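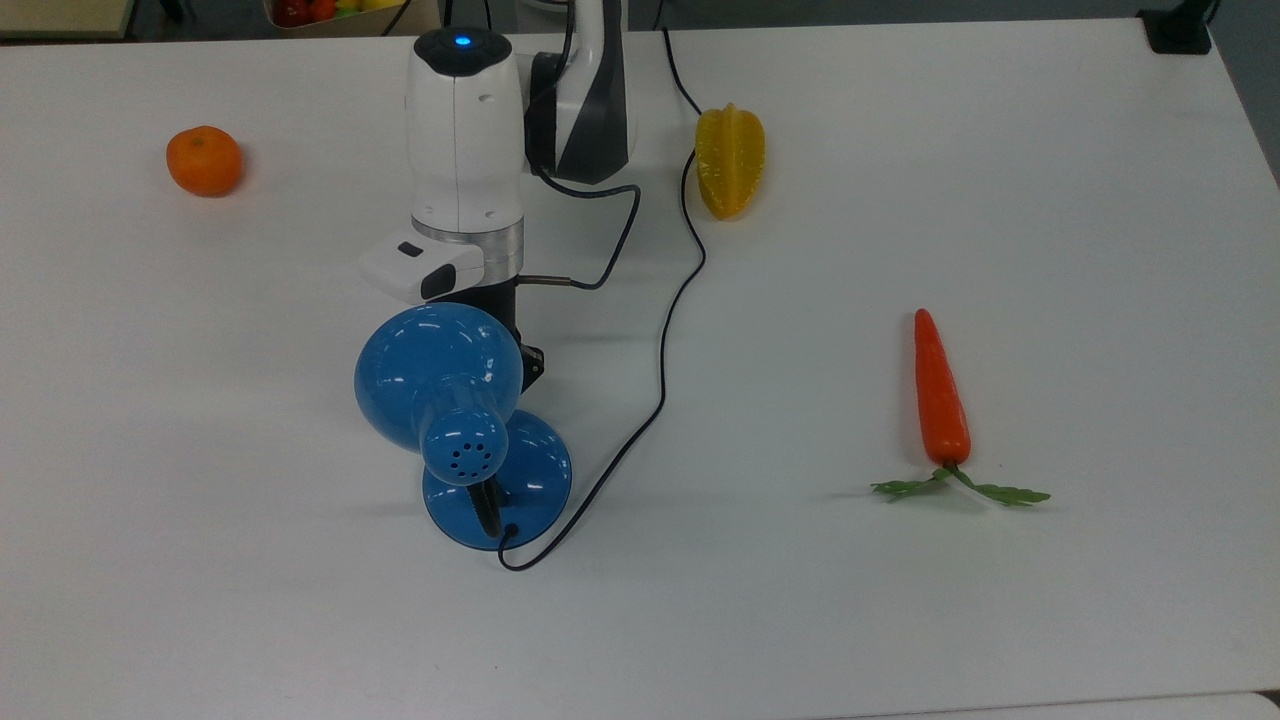

Blue lamp on a white tabletop.

Desk lamp returns, Stotham warehouse: the July figure was 934 units. Most came back with a failed switch or a missing adapter. Units rated under 9 watts go to Sandport for resale. All others ship to Brarkuta for parts recovery.

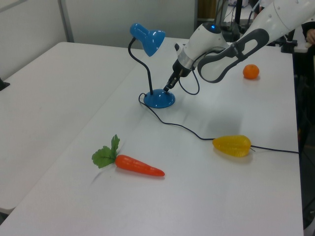 Can a lamp be returned without its adapter?
Returns are accepted without the adapter, but the credit is reduced by the cost of a replacement.

Pallet labels must show the lot number and the rated wattage. Lots over 1,000 units need a second label on the short side.
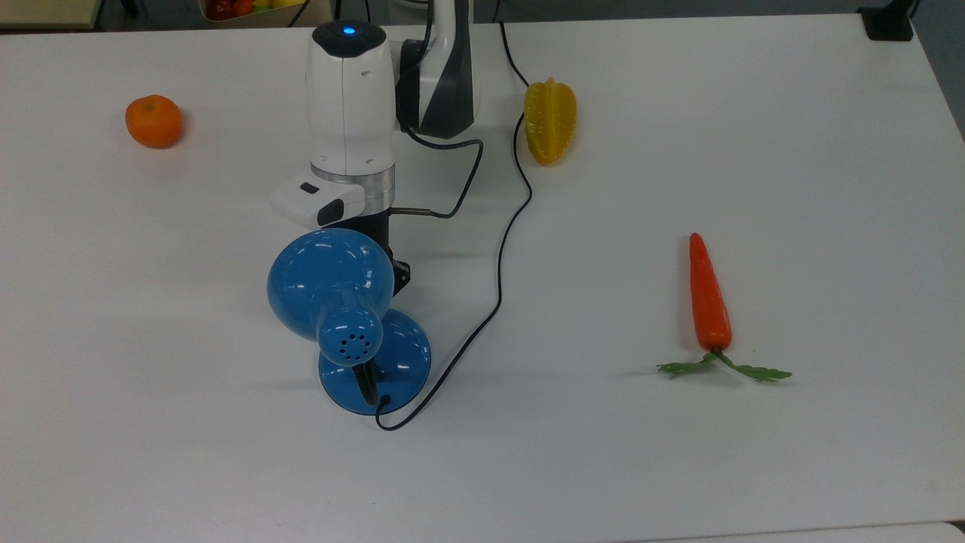 Lots without a wattage label are held at the Jitpraphai dock until Monday and then sorted by hand.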